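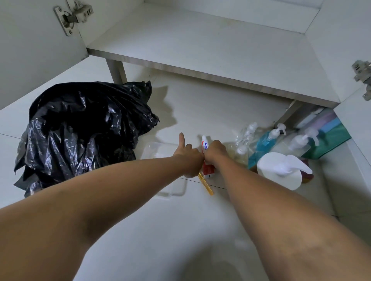 Nadine Okerlund
Bench technician, grippers and cameras, Dastik project
Friday, January

Cabinet day at last! I've wanted to get to the cabinet since we finished with the drawers, and I was on the floor with my sleeves out of the way before the coffee had even gone through. The job is the same one the arm has to learn: sort what's down on the tiles, get it onto the bottom shelf or into the bag, leave the hinges alone. I do it by hand first with the head camera running, then the two grippers get their turn at the same objects.

The toothpaste tube is my favorite thing in the whole set. It's soft in the middle and flat and stiff at the crimped end, so you can grab it in two completely different ways and both feel right until you try to turn it. My hands covered most of it nearly every time, and the old camera just gave up. The Onu camera didn't! I could still read "Pepso" along the side past my own knuckles, and the red end stayed red under the cabinet light where the old one made it brown. I went back over that clip more often than I needed to.

Grondix two-finger gripper went first. It's quick and strong and I do like the sound it makes closing, but it wants everything to be a box. On the tube it did 9 good picks and then started pinching the crimp and flinging the thing sideways. Pump bottles were better than I expected, as long as it came in low on the body. Anywhere near the pump head and the bottle spun.

The Lirkora has the soft pads, and oh, what a difference on the tube. It sort of settles around it. The big white bottle was too fat for it (I had my doubts on paper, so no surprise), but the small clear one went up onto the shelf as if it had been poured there. We set the closing force at 31 on the controller dial and left it. I tried 88 once out of curiosity and the tube did not enjoy it.

After lunch I moved on to the bag, which I'd been putting off. Black shiny plastic against white shiny tile, and every wrinkle throws a highlight. With fingers it takes no thought at all: left hand over the top edge, right thumb and index finger on the rim, and pull. I slowed right down so the camera could see the rim between my fingertips, and kept my forearms as wide as I could manage.

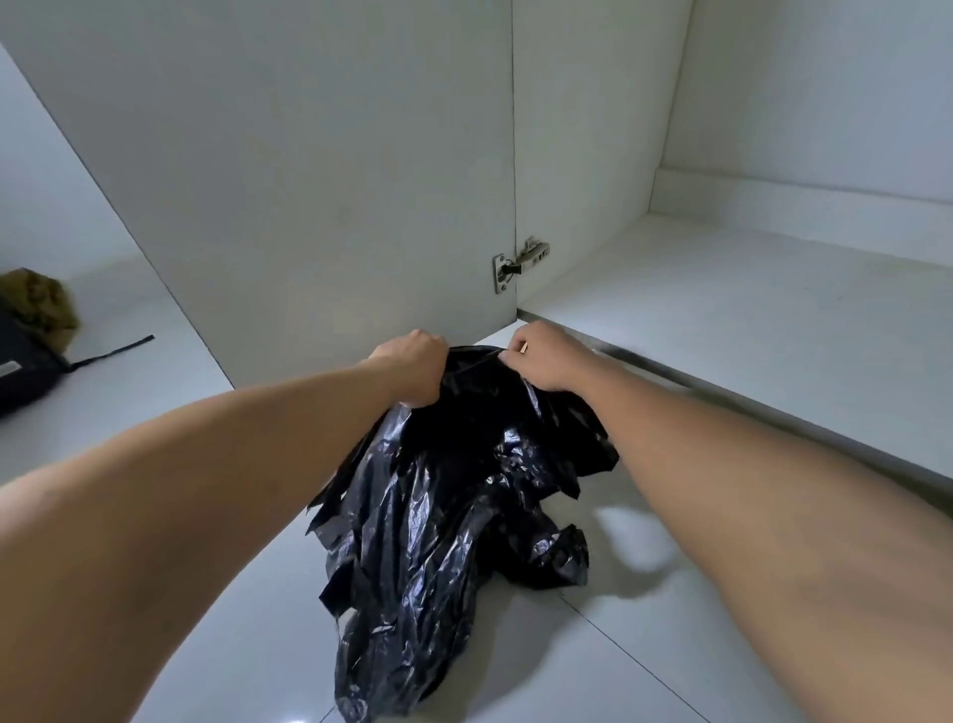

Bag notes, before I forget them

Lirkora first, both arms. The pads stick to thin plastic beautifully, almost too well, and letting go is the slow part. It got hold of the rim on roughly 7 tries in ten, which made me laugh out loud, I had hoped for half that.

Grondix pinches a single layer more cleanly when it finds one. When it doesn't, it takes a whole fold and the mouth stays shut. Want to try it with the narrower fingertips.

Door hinge sits low, just above the floor. Right arm path needs more room there. Moved the start pose back and saved it under the cabinet folder.

Controller lag much better with the new cable. Still a small hiccup when both arms start together.

Next time the tube again, with the soft pads on one arm and the Grondix on the other. I can't wait to see them pass it across.

Contact the Dastik bench diary | © Dastik | Back to top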